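## Section 4: Placing and Connecting Your Watberg Balcony Panels

Welcome back! If you've come straight from Section 3, your railing brackets should be up and tight by now, and you're probably looking at the two big flat cartons in the hallway and wondering when you get to open them. The answer is now. Set aside a good part of a morning for this one. Friday people tell us they'd rather get it all done after work, and it can be done, but you want plenty of daylight both for seeing the connectors and for the checks at the end.

Have the following within reach before you go outside:

- the two Watberg panels, still in their cartons
- the Holura microinverter (the gray box with the fins) and its drip cap
- the bag of clamps and bolts marked B
- the long hex key from the brackets bag
- a soft cloth, an old blanket and a pair of work gloves
- a helper, for steps 1 through 6

> **CAUTION:** A solar panel makes electricity whenever light falls on the glass. You can't switch it off. Keep the blanket over the glass until you're told to take it away, and never put anything metal into the open end of a connector.

> **CAUTION:** Don't lift panels in gusty weather. A panel catches wind like a sail, and a balcony is a poor place to find that out. If the laundry is blowing sideways, wait for another day.

### 4.1 Hanging the panels

1. Lay the blanket on the balcony floor. Open the first carton along the long side, and slide the panel out with your helper so that it comes to rest glass side down on the blanket.
2. Look over the back sheet and the four corners of the frame. Small scuffs on the metal are fine. If you find a crack in the glass or a split in the back sheet, stop there and call us before going any further, and please keep the carton.
3. Find the two cables coming out of the junction box on the back. Clip each one loosely to the frame with the plastic clips from bag B, leaving the last hand's length free.
4. Put on your gloves. With one person at each short side, stand the panel up and lift it so the bottom edge of the frame drops into the lower lip of the brackets. You should feel it settle on both sides. If one side rides high, lift it out and start again, and don't try to force it down with a knee. (We know. We've all wanted to.)
5. While your helper holds the top edge, fit the two upper clamps and turn the bolts by hand until they catch. Throw the blanket over the glass and tuck it behind the top rail.
6. Repeat with the second panel. You'll need a second blanket or the flattened carton to cover this one. Cardboard works very nicely, but tie it on.
7. Now go back along all four upper clamps with the hex key and tighten each a little at a time, moving from one to the next and back again, until the rubber pads are squeezed flat. Stop when they look flat. Extra muscle here only bends the frame.
8. Hook the steel safety cord through the hole in each frame and around the railing upright, and close the snap link. The cord has to stay on for as long as the panels hang there, summer and winter.

**Note:** If your railing is the kind with a solid sheet below the handrail, leave a gap behind the panel that you can slide a flat hand into. Panels give a little less power when they get hot, and the moving air helps more than you'd think.

### 4.2 Choosing the tilt

The Bemel brackets have a curved slot with a row of stops. The closest stop holds the panel flat to the railing and the farthest swings the bottom edge well out from the building. Most people want to know the "right" one, and we'd love to give a single answer, but it depends on the time of year and on what's across the street.

If you plan to set the tilt once and then forget about it, use the third stop. If you don't mind going out there with the hex key twice a year, pull the bottom edge farther out in spring and bring it back in closer to upright in September, when the sun has started to hang lower. Idalina Louro, who wrote the first version of this guide, kept hers on the third stop for years and was perfectly happy.

Always set both brackets of one panel to the same stop. The numbers are stamped on the inner face, where they're a bit of a nuisance to read, so bring a flashlight or feel for them with a fingertip.

### 4.3 Connecting the microinverter

9. Hang the Holura microinverter on the middle bracket with the fins facing out and the cable openings facing down. It must never be mounted with the openings up, even under a roof.
10. Check that the household cable is **not** plugged in at the wall. Walk over and look, please, even if you're sure.
11. With the panels still covered, push the plug from panel one into the socket marked PV1 until it clicks, then do the same with its partner. Give each a gentle tug. A connector that pulls free was never properly in.
12. Repeat for panel two and the sockets marked PV2. If your inverter came with blanking caps on those sockets, keep the caps in the parts bag.
13. Screw the drip cap over the household cable where it meets the inverter. It goes on a quarter turn at a time and stops with a soft bump.
14. Gather any spare cable in a loose loop and tie it to the bracket, with the lowest part of the loop hanging below the connectors. Rain will then run down and drip off the loop.
15. Take away the blanket and the cardboard.
16. Plug the household cable into the outlet you picked in Section 2. It has to be a wall outlet on its own. Power strips, extension reels and timers are all out.

> **CAUTION:** Connect only one Watberg kit to any one household circuit. If you have a second kit, or you live in an older building and aren't sure how the outlets are wired, ask a licensed electrician first.

### 4.4 Reading the light

The small light on the underside of the inverter will blink red for a few minutes while the unit takes its time getting to know your household supply. This is normal, and there's nothing to press. After that you should see one of these:

| Light | Meaning | What to do |
|---|---|---|
| Slow green | Both panels working | Nothing at all |
| Fast green | One panel working | Check the plugs at PV1 and PV2 |
| Steady red | No household supply found | Check the outlet and the breaker |
| Off | Too little light | Wait for full daylight |

If you've connected the display unit as well, it may show a number instead. Code 51 means a loose plug at PV1, and code 53 means the same at PV2. Code 104 means the inverter has gotten too warm and is resting. It'll start again by itself once it cools, but if you see 104 day after day, move the unit to a shadier bracket.

### 4.5 The first few weeks

Give the panels a fair chance before you judge them. One cloudy week says very little, and so does one glorious one. Wipe the glass with plain water and the soft cloth when it looks dusty, early in the day while it's cool, and leave the dish soap in the kitchen. Check the clamps after the first real windstorm and once a season from then on.

Walid Fakhoury and Jui-lin Chou look after the help line at our Espinoza office, and they're both very patient people. It helps them a great deal if you have the serial number ready, which you'll find on the side of the inverter and again on the inside of the carton flap. Spare clamps, pads and drip caps are kept in stock there, so tell them what's missing and they'll put it in the mail.

Section 5 covers the display unit and the monthly readings.
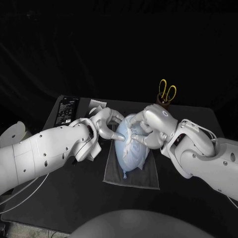

*Fig. 4. Two white robot arms at a light blue inflated plastic bag.*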